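I bought the Landia patio table in February, which is a silly month to buy a patio table, but it was marked down to 171 and I'd been working off a folding tray for way too long. It's the round one with the textured glass top. I've had it outside ever since, and I use it as my desk most mornings until the sun gets on it.

Putting it together was fine. Two of us did it (thanks, Marina!) and the only bad moment was the last leg bolt, which didn't want to line up until we loosened all the others and started over. The instructions from Flillgate are tiny drawings with no words, so keep your reading glasses handy.

Now the glass. I love how it looks - all ripply and silvery when the light hits it - but it's a pain for anything you want to slide or write on. A pen goes bumpy on a single sheet of paper. And I wouldn't bother using a mouse on the bare top, so get a mat. Mine is a yellow chick's head with pink cheeks and I'm not sorry.

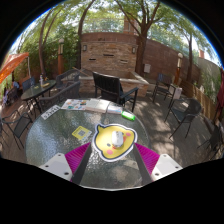
Size is good for one person who spreads out. I can keep a couple of booklets and my paper junk along the far edge and still have room to work in front. For two people with laptops it'd be tight, and for dinner I'd say three plates, four if you all like each other.

Cleaning is so-so. Pollen settles into the texture and a quick wipe only moves it along, so I go over it with a soft brush and soapy water, then a towel. Coffee rings come off easily, at least.

I did look at the Brercombe before buying, and it's a beautiful table, but it was 900 and I couldn't do it. If you want a smooth top for crafts or homework, look elsewhere. For coffee, email and a bit of paperwork outside, I'd buy the Landia again. Four stars, and I'd give it the fifth if they'd fix those bolt holes!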